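Home | Features | Workshop | Subscribe

The Patient Art of Folding

14 January 2025

When Kamran Warraich first tried to show a machine how to fold a towel, he did it from across the room with a pair of joysticks, and it took him most of a morning to get one corner to meet another. He still laughs about it, though you can tell it stung a little. His mother taught him to fold when he was small, standing behind him with her hands over his, and he had hoped for something closer to that.

So the team at Pumum put the joysticks in a drawer and picked up grippers they could hold themselves, one in each hand. You do the chore the way you'd do it at home, only with two stiff fingers where your own used to be, and the recording goes off to be learned from. By April they had 497 folds saved, and Warraich had done more of them than he cares to admit. 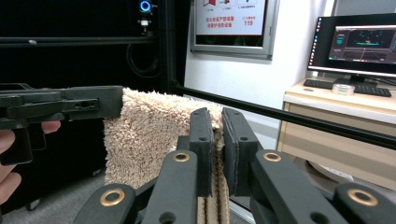

Thick pile is what gives everyone trouble. It squashes flat when you pinch it and it hides its own edges, and a new person will nearly always squeeze too hard - I certainly did, in the three tries I was kindly allowed. "Slow down," Warraich told me, "and let the cloth hang before you decide anything." He wants 800 folds before he moves on to pillowcases, and he seems in no hurry at all.

Comments (3)

dottie_m: My grandkids fold worse than this and they've had years of practice!

Hal R.: Does it learn the bad folds too?

linenlover: Fitted sheets next, please. I'll wait.

Recent stories
Coltero's Strawberry Pickers Take a Second Season
An Afternoon at the Rorard Repair Bench
Pillay and the Remote-Controlled Kitchen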